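Section 4: Emptying and Sorting the Mixed Basket
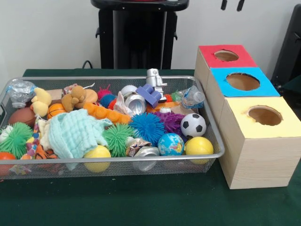 The Vosten method, as it was handed down to us, says a mixed basket should never get this far. Every item is supposed to go to its own place the moment somebody is done with it. We have yet to see a household or a playroom where that happens for more than a week, so this section assumes the basket is full and that trash has gone in with the toys.

Read 4.1 through 4.3 before you pull anything out. If your basket holds toys only, skip to 4.4.

4.1 Before you start

You need a cleared table, the wire-mesh basket, the stacking boxes with colored tops, a damp cloth, a dry towel and one bag for trash. The original leaflet also lists a Drodetti sorting tray. We tried it. It holds about as much as a dinner plate and slides when you lean on it. A tablecloth does the same job and you probably own one.

Note: A cloth on the table keeps balls from rolling. It also hides small hard pieces, so run your flat hand over it at the end.

Caution: Do not tip the basket out. The leaflet shows a cheerful drawing of somebody doing this. Whatever is round will leave the table, and any liquid left in a bottle will end up in the plush.

Caution: Wire mesh can snag. Check the rim and sides for broken or bent wires before reaching in. If you find one, fold it flat with pliers, or stop using the basket.

4.2 Taking out the trash and recycling

1. Set the basket in front of you with its long side toward you. Put the boxes within reach of the hand you use most.

2. Remove bottles first. Lift them straight up by the neck. A crumpled bottle is easy to mistake for an empty one, so check the cap before you turn it over.

3. Empty any bottle into a sink and put the cap back on if your local program accepts caps. Programs differ. The leaflet says "always remove caps," which was wrong where we live and may be wrong where you live.

4. Take out paper, cardboard and packaging next. Flatten what will flatten.

5. Anything sticky goes straight into the trash bag. Do not set it on the table to decide later.

6. Look through the mesh from each side. Flat pieces work their way down the walls and you won't see them from the top.

Note: Children sometimes keep a bottle or a carton as a toy. If the basket belongs to a child, ask once before it goes out. Gaspard Picard, who wrote the first version of this guide, thought asking was a waste of time. He did not have to deal with the evening that followed.

4.3 Cloths and soft toys

1. Lift out any cloth from one corner and let it hang over the basket for a moment. Small toys get caught in the folds.

2. Muslin goes to the laundry every time. Don't sniff it and make a judgment.

3. Take out plush toys one at a time. Press each one with a dry hand. If it feels damp, stand it on the towel and leave it out of the boxes overnight.

4. Check seams, eyes and noses. A loose eye should be sewn down or removed the same day. Until then, keep the toy away from small children.

5. Read the label before washing. Some plush can take a gentle machine cycle in a pillowcase. Some can't, and the Vosten claim that "all modern plush is washable" cost us a rabbit.

6. Put braided rope toys in their own pile. Cut off frayed ends that come away when you tug. If the braid is opening in the middle, throw it out.

Caution: If you have a dog, do not let dog toys and children's toys share a box. Rope toys are the usual mix-up. Agree on whose they are and stick to it.

4.4 Balls

1. Sort balls by surface: smooth in one group, spiky rubber in another.

2. Wipe smooth balls with the damp cloth and dry them right away.

3. Wash spiky rubber balls in a bowl of warm water with a drop of dish soap. Squeeze them a few times, rinse, and shake them out over the sink. Lint sits at the base of the strands and a cloth will not reach it.

4. Pull gently on a few strands. If they come off in your fingers, the ball is finished.

5. Let everything dry completely. Rubber that goes into a closed box damp comes out tacky.

Note: You may read that cornstarch restores tacky rubber. It does for a day or two. After that you have a tacky ball with cornstarch on it.

4.5 Loading the boxes

The leaflet assigns a category to each colored top and asks you to memorize the chart. We don't believe anyone has kept to the chart. Use the tops however you like, but write the category on a strip of masking tape and stick it to the side of the box. Tops get swapped. Sides don't.

1. Put the heaviest toys in the bottom box and plush in the top one.

2. Fill each box to a finger's width below the edge. A top that has to be pushed down will pop up in the night.

3. Stack the boxes on a flat surface, each one square on the one below.

4. Press lightly on the stack. If it rocks, take it down and look for something sticking up under a top.

Caution: Cardboard boxes will not hold a climbing child. Keep the stack low and away from the edge of the table.

Note: Cardboard softens in a humid room. Ours gave out along the bottom fold in April, and packing tape on the outside only delayed it. The Osman leaflet recommends waxing the base. We have not tested this and wouldn't pay for the wax.

4.6 Putting the basket back in use

1. Shake the empty basket over the trash bag, then wipe the rim and the mesh. Dry it with the towel, paying attention to where the mesh meets the rim.

2. Set it back where people already drop things. A better-looking spot across the room will be ignored.

3. Put a small bin beside it for bottles and wrappers. This is the one part of the Vosten method we would defend.

4. Check the basket when the contents reach the rim. The leaflet's daily check is optional, whatever it says in capital letters.

If trash keeps turning up among the toys, move the bin closer before you start making rules. If that fails, see Section 5, Labels and Reminders, although we don't expect much from those either.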